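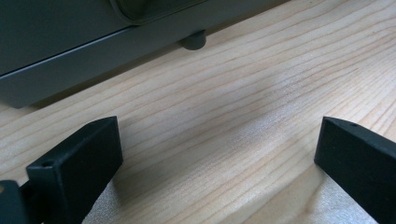 ## Loritz hand-held gripper pair, built from the kit

Two grippers, two cables, 153 printed and cut parts, and a booklet that says "one evening". It took Akinyi Kombo and me nine, at the Witstead shared workshop. The idea is that you do a job by hand and a robot arm later copies it. I have my doubts.

The fingers are plain black blocks. They go together easily enough, though the screws are soft and I rounded one off.

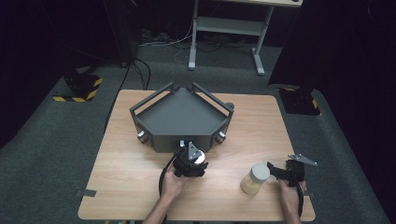

Cable length is my main grumble. There's plenty of it, and it still wants to be wherever your wrist is. Loritz sells clips separately, which is cheeky at £159.

Jars are a fair test, as you need one hand steady and the other moving.

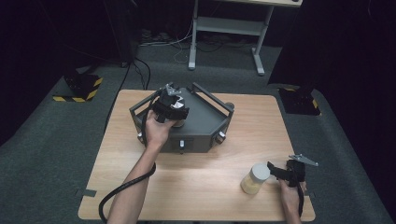 *Left gripper over the tray, right one beside the small jar.*

I wouldn't try it with wet hands. Cups I trust even less, and I'd want softer pads before using anything from my own kitchen. 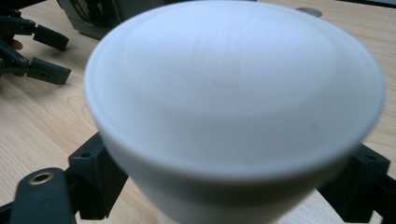 *White cup between the black fingers.*

Decent build, thin instructions. As for the robot arm doing my chores, ask me again in June.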